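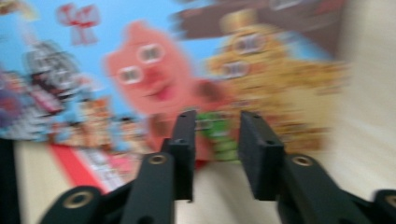
Dropping blurred frames before training: results from our handheld gripper set

Forum: Manipulation and Imitation Learning
Started June 2021

plakska_lab
Posting our numbers in case they save someone a week. We collect demos with a handheld two-finger gripper, camera looking down the fingers, and train a policy on the video plus the recovered camera path. The set we call Serkport has 3561 episodes. A lot of them have stretches where the hand swings fast and everything behind the fingers smears, like the cartoon board in the frame at the top. You can still pick out the pink pig, but the print on the board is unreadable.

We tried three things:
1. Train on everything.
2. Drop every frame under a sharpness threshold.
3. Keep all frames, but mask the loss where sharpness is low.

Sharpness is variance of the Laplacian, computed on the upper part of the image only. On the held-out pick and place task, option 1 got 72 percent. Option 2 was clearly worse. Option 3 came out slightly ahead of 1, but within the spread between seeds, so I would call it a tie.

umora
Why only the upper part?

plakska_lab
The fingers move with the camera, so they stay fairly crisp while the background smears. If you score the whole image, the finger edges and the brass rings on the linkage pull the number up and a bad frame passes. We had that bug through all of April.

ji_9
I don't buy the result for option 2. If you drop frames in the middle of an episode you break the time step. The policy sees a jump and the action label no longer matches. That would make it worse no matter what blur does. Did you resample?

plakska_lab
No. We kept the original timestamps and passed the gap in as an input, but the action chunks were not recomputed. Fair point.

ji_9
Then it isn't a test of blur. It's a test of broken action chunks.

umora
Agree with ji_9 on that one. I would also want to know how the pose tracking did on those stretches. Bad labels hurt us a lot more than bad pixels ever did. A big flat printed board is nice for features when it is sharp, and then you swing past it and half the matches are gone.

plakska_lab
Tracking was lost completely in 412 episodes and those were thrown out before any of the three runs. For the rest we only have the tracker's own confidence, no ground truth.

tapehiss
Isn't throwing those out already a blur filter? The worst fast motion never reaches your comparison.

plakska_lab
Partly, yes. Some were lost for other reasons (blank walls, mostly), but I haven't split them by cause.

ji_9
Please split them. Also try a shorter exposure and more light before any of this. Fixing it in the camera is cheaper than fixing it in the loss.

umora
Shorter exposure isn't free. In dim rooms we traded blur for noise and the policy did no better. I'd keep the blurred frames - the robot's wrist camera will blur too when the arm moves fast, and the policy should have seen it.

ji_9
Only if the arm moves as fast as a person's hand. Ours doesn't come close.

plakska_lab
Ours is slower as well. Plan for the next run: recompute the chunks after dropping frames, and use a fixed subset of 2000 episodes so each option starts from the same data. I'll split the lost episodes by cause first and put the table in this thread.

tapehiss
Could you post the threshold too? And say whether you scored at full resolution or after the resize. It changes the value a lot.

plakska_lab
After the resize. Threshold will go in with the table.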